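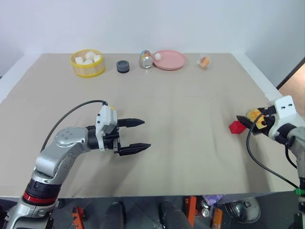 Figure 2. Tabletop with a round yellow-rimmed basket of white cubes and a dark grey puck along the back edge.

4. Household fragrance and the loss of noticing

4.1 Background to the household survey

People who scent their homes often report that the scent has "gone" well before the product is spent. Retailers hear this as a complaint about quality, and many respondents in our pilot interviews described it that way. Olfactory adaptation offers a more likely account. Continued exposure to an odour lowers its perceived intensity, and sensitivity returns after a period away from it. The effect is well established in the laboratory, where exposures are short and the concentration of the odour is controlled. Much less is known about how it plays out in a lounge room over a month, with windows opened and closed, meals cooked, and people coming and going.

The survey reported in this section asked two things. First, how long after setting up a reed diffuser did householders stop noticing it in ordinary use? Second, did they notice it again on returning home after an absence? We were also interested in what people did when they believed the scent had faded, as some of those responses (turning the reeds, adding a second diffuser, moving to a stronger fragrance) raise the concentration for everyone else in the home.

4.2 Respondents and materials

The survey was completed by 1052 adults in Sestberg and the surrounding district, recruited through the Esel household panel. Respondents had to live in a dwelling with a separate main living area, and to have no plan to paint, recarpet or move during the study. People who reported a current loss of smell, asthma triggered by fragrance, or pregnancy were not enrolled. Pet owners were enrolled unless they kept birds.

Each household received one Cimlow diffuser containing 50 mL of liquid and a sealed packet of rattan reeds. The liquid was supplied by Uibo in three fragrances: lavender, orange with clove, and a woody blend built mainly on cedar. Fragrance was assigned at random, with one exception. Respondents could name a fragrance they disliked strongly and were then given one of the remaining two. This weakens the randomisation a little, but the pilot had shown that people who disliked a fragrance tended to put the diffuser in the laundry and forget it.

Instructions were kept short. The diffuser was to stand in the main living area, out of direct sun and away from heaters and air conditioning vents, on a surface that would tolerate a spill. All of the reeds were to be used, and they were not to be turned until the first questionnaire had been returned. Candles, plug-in devices and room sprays were to be avoided in the same room for the length of the study. Cooking was not restricted, and neither was ordinary cleaning, although respondents recorded any scented cleaning product they used.

4.3 Questionnaires

Respondents filled in a short form each evening, before preparing dinner where possible. The form asked whether they had noticed the fragrance that day without deliberately trying to, how strong it had seemed, and how pleasant. A separate item asked them to stand beside the diffuser and rate the fragrance at close range. The close-range item was included to distinguish between a person who no longer registered the scent in passing and a product that had stopped releasing it. 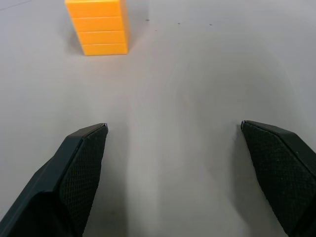

A further form was used once, following an absence of at least 48 hours with nobody at home. It was to be completed within a few minutes of opening the front door. Respondents who did not go away during the study left this form blank and are excluded from the return analysis, though they are retained elsewhere. Most absences fell in July, over the school holidays, and the homes had usually been shut up with the windows closed. We come back to this point below.

Diffusers were not collected at the end. Respondents marked the remaining liquid level on a paper strip and posted the strip back to us. The strips were inexpensive and easy to use, but they give only a coarse measure of evaporation, and several arrived unreadable.

4.4 Results

Unprompted noticing fell steeply during the first week and more slowly afterwards. The decline was seen for all three fragrances. It was least marked for orange with clove, which also received the highest strength ratings on the first evening. Close-range ratings fell much less over the same period, and the returned strips showed that liquid was still being lost from the bottles. Taken together, these results indicate that most households stopped noticing a diffuser that was still working.

Noticing recovered on return from an absence. Respondents who had recorded no unprompted noticing in the days before leaving commonly reported the fragrance at the door, and many wrote comments in the margin to that effect. Several used the word "hotel". Others said the house smelled as it had when the bottle was first opened. The recovery was short-lived, and daily forms resumed their earlier pattern soon afterwards.

Pleasantness behaved differently. Ratings for lavender and cedar were fairly stable, while those for orange with clove drifted downward even among respondents who continued to notice it. Written comments suggest that the clove note competed with food. People who ate in the same room as the diffuser were the most likely to mention this.

Around half of the respondents took some action after deciding that the scent had faded. Turning the reeds was the usual choice – it was also the one printed on the Cimlow carton – followed by shifting the bottle closer to a favourite chair. A smaller group bought another fragrance product despite the instructions. Their data were kept up to the day of purchase.

4.5 Limitations

The return result cannot be attributed to recovered sensitivity alone. A closed house allows fragrance to build up, and a person walking in from fresh winter air meets a higher concentration than the one they left. Separating the two would require either air sampling in the home or a comparison group whose windows were left ajar, and we had neither. The daily form is a second difficulty. Asking people each evening whether they noticed a smell gives them a reason to look for it, so the decline in unprompted noticing is probably understated.

Room size was reported by the respondent and was not checked. Open-plan homes were classed by the living area only, which will have made some of them appear smaller than they were.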